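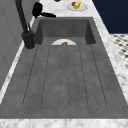 Carleen asked whether we might settle the power supplies before anything else, as she had been waiting since the last meeting to hear which ones would fit the Tawhiri cases, and everyone was very happy to let her go first.

**Hardware group, June meeting**

Present: Eduardo Mercado (chair), Carleen Hinds, Bernd Sperling, Signe Sjöberg (notes)
Apologies: Warrick Harawira

**1. Power supplies**

Bernd had very kindly gone through the delivery notes and found that the older Tawhiri cases only take the short units – the standard ones foul the drive cage by a whisker. He has two short units on the shelf already and will fit those first. Carleen was pleased, and said so more than once. It was agreed to buy the rest from Brelmont, provided they can send the modular version, because the fixed cables were such a nuisance to tuck away last year.

**2. Memory for the reading room machines**

There was a long and good-natured talk about whether to add memory or simply replace the machines. Eduardo felt they had plenty of life left in them. Signe wondered if the slow starts were really down to the old spinning disks, and Bernd rather thought so too. Agreed to put a solid state drive in one machine, leave the memory alone for now, and see how people get on with it.

**3. Quotes**

Plinley have quoted £330 for the drives and Fliltska £296, though the Fliltska price leaves out the mounting brackets (Carleen spotted this in the small print, and was thanked warmly). Warrick had sent a note asking us to check the length of the warranty with both firms before choosing. Eduardo will ring them.

**4. Old parts**

The cupboard holds some 20 graphics cards that no longer suit anything we run. Bernd would like to keep a couple for testing – agreed – and the others can go for recycling once Signe has found out who collects.

**Actions**

- Bernd: fit the short power supplies, set up the trial drive
- Carleen: order from Brelmont
- Eduardo: warranties, Plinley and Fliltska
- Signe: recycling collection, copy of these notes to Warrick

Finished at 4.20 pm, with thanks to Carleen for the ginger cake.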